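Poment Racing: Progress Report to Groen, Single-Seater Program
October, submitted by the program engineering office

The Flullik chassis completed its second block of track running this month. Total distance since the start of funding is 2,000 km. The revised rear suspension was fitted for the whole block. Tire temperatures across the rear axle are now more even, and the car is stable under braking from high speed. Low-speed understeer remains, and a stiffer front anti-roll bar is on order.

The Trarnex gearbox ran 334 laps without a change of internals. Oil samples were taken at the end of each session and metal content stayed within the agreed limit. Downshift faults on the first morning were traced to a sensor connector and the loom has been rerouted.

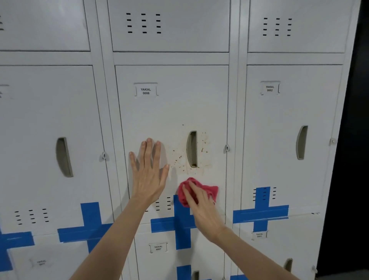

Cooling is the main open item. Water temperature rose by up to 15 degrees when following another car, which forces an early lift on long straights. A larger left-hand duct has been drawn and will be molded before the next block. The drag penalty has not been measured.

Spending is on plan except for brake discs, where wear was higher than forecast. We request that 200 km of the remaining allowance be moved to wet-weather running. The homologation file will follow when the crash structure drawings are signed.

Comments

gearwhine: Is the duct change on both cars or only the test chassis?

pitwall_north: Would like to see the oil figures in the next one.

Contact the program office | Copyright Poment Racing | Back to top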